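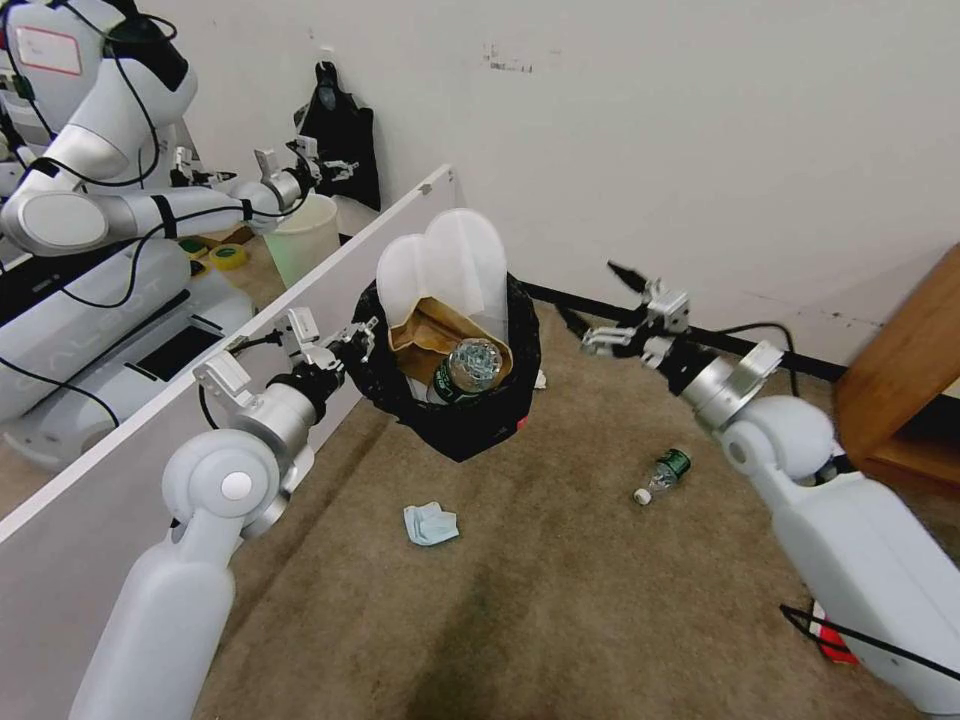

Bag in the left hand, one bottle still to go. Bedroom Tidy practice, Brostska Robotics Club.

Bedroom Tidy: frequently asked questions

Last updated July 2026 by Ynyr Parri, who got tired of answering these by email.

What is Bedroom Tidy?

It's the club's summer project and our entry for the Zamgate Challenge. A two-armed robot is given a bedroom floor with litter on it and has to get the litter off the floor and into a bin bag. Points are awarded for each piece of rubbish bagged and taken away for anything bagged that was not rubbish. The maximum score is 1000. Our best so far is 762, and we have mentioned it to everyone we know.

Do I need to know anything about robots to join?

No. You need to be 14 or over, able to get to the club room, and willing to pick up the same bottle many times so that a machine can have another go at it. Programming is handy but we teach it. Patience we can't teach, though the project does supply plenty of chances to practise.

Is the robot doing this by itself?

Sometimes. New members start by driving the arms by hand, which is harder than it looks and good for the temper in the long run. Those runs are saved and used to train Soler, our control software. When Soler is in charge, a member stands by the stop button and keeps their opinions to themselves until the run is over.

How many runs have you recorded?

We set ourselves a target of 3000 by the end of August. The tally is on the whiteboard in the club room. Please don't round it up.

Why is it so bad at tissues?

A plastic bottle keeps its shape and sits there waiting to be picked up. A crumpled tissue lies nearly flat, looks different every time, and is much the same thickness as a bit of carpet fluff. The fingers have to come down almost to the floor to get hold of it, and if they come down too far the arm complains and stops. Come in a bit high and you close neatly on nothing. We have a lot of recordings of closing neatly on nothing.

Does the bag stay in the bin?

That depends on which task you're on. In Task A the liner stays put and everything is dropped in. In Task B one hand holds the bag up by the rim and the other does the collecting. Task B scores better and goes wrong more interestingly. The usual mistake is gripping only one layer of the rim, so the mouth of the bag sags shut at the moment you want it open. Take a proper pinch.

What does the floor look like at the start of a run?

Bottles, cups, a can, a tissue and whatever else is on the setting-out card, dropped on the carpet between the bin and the bed. Parents visiting for the first time tend to say it reminds them of somewhere.

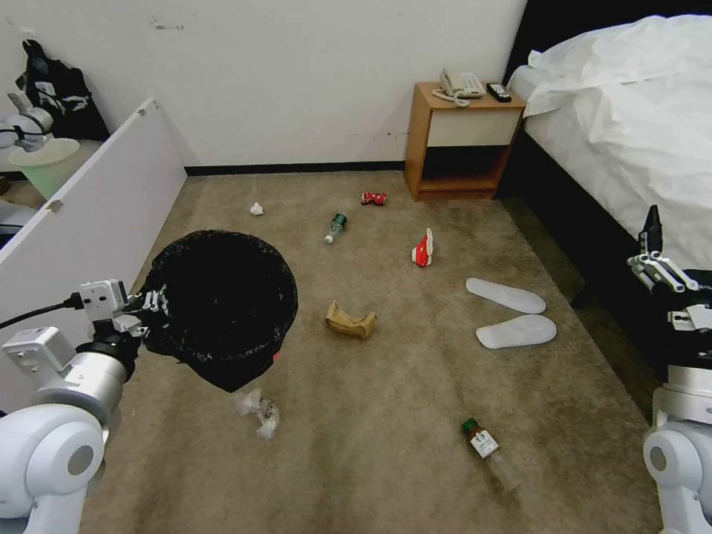 Are the slippers rubbish?

No! This is our most frequently asked question, mainly by the robot. Slippers are what the rules call a "keep" item. They are left alone, and binning one costs you more than a bottle earns you. The same goes for anything on the nightstand, including the telephone and the remote control. If it's on furniture, it isn't your problem.

Can I bring litter from home?

Yes please, within reason. Bottles and cans should be rinsed and have their caps or labels left on where possible, as a bare bottle on carpet is difficult for the cameras. Paper cups are always wanted. No glass, no food, nothing that has been near a cat.

What happens if I break a gripper?

You fill in the breakage sheet, and then you help mend it. The fingers are held on by four screws and we keep spares in the drawer marked Gultetti, after the shop whose box they came in. Finger tips wear out anyway. Arms are another matter, so please don't drive one into the floor at speed to see what happens. We know what happens.

Can I stand in the work area during a run?

No, and that includes reaching in to nudge a bottle a little closer. Ask for a pause, wait until both arms have stopped, then go in. A nudged run doesn't count and has to be deleted.

How is the Zamgate Challenge judged?

There are three timed runs, with the best two counted. The judges choose where the litter goes and we don't see the layout beforehand. Teams may restart once, without penalty, if an arm stops itself. You can't restart because you don't like how it's going. We asked.

Will it tidy my actual bedroom?

It would need to be carried upstairs by several people, and it works slowly enough that you'd have time to make more mess behind it. Ask us again next year.

How do I sign up?

Forms are on the hook by the club room door, or email the club and put "Bedroom Tidy" in the subject line. Under-16s need a parent's signature. Bring indoor shoes, and take them home with you afterwards if you don't want them in the training set.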